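A Morning at Pallwood
Sep 1, 2020

Pallwood packs returned goods for three mail-order shops out of a long brick building in Bunville. The invitation promised "the end of boring work," so I went along with my doubts packed.

What the visit covered

The firm says 30 people work on the returns floor. They open parcels, check what came back and sort it into bins. Since February they have shared the job with Tandura, an arm system bought through a dealer called Oei. Our guide was keen on the word "shared." On the floor it looked more like minding. One woman told me she used to empty a parcel and be done with it. Now she spreads the items out so they don't overlap, waits, and steps in when the arm gives up.

The numbers

A poster by the door said 1792 items handled in a single shift. I asked how many of those a person had to touch again. The guide said that was tracked differently – by whom, I couldn't find out. I also asked about pay. Minding the arm pays the same as sorting did, with 5 more minutes of break.

At the practice table

New staff learn on a table covered in white cloth, with mixed things laid out on it. The arm's own camera feeds a screen beside the trainer, and that was the most useful stop of the tour. An orange cube is an easy thing to pick up. Two markers, one with a blue cap and one with a red, lying almost against each other, are a fairer test of two flat metal fingers. And a crumpled plastic bag is the sort of thing a returns floor sees all day long.
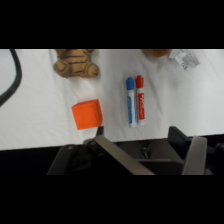
What the staff said

Opinions were mixed. Some like lifting less. Others miss setting their own pace, and one man said his hands were fine but his patience was gone by lunch. The firm says no jobs have been cut. It also says it hasn't replaced the people who left, and I would have liked more time on that point than we got before the coffee came out.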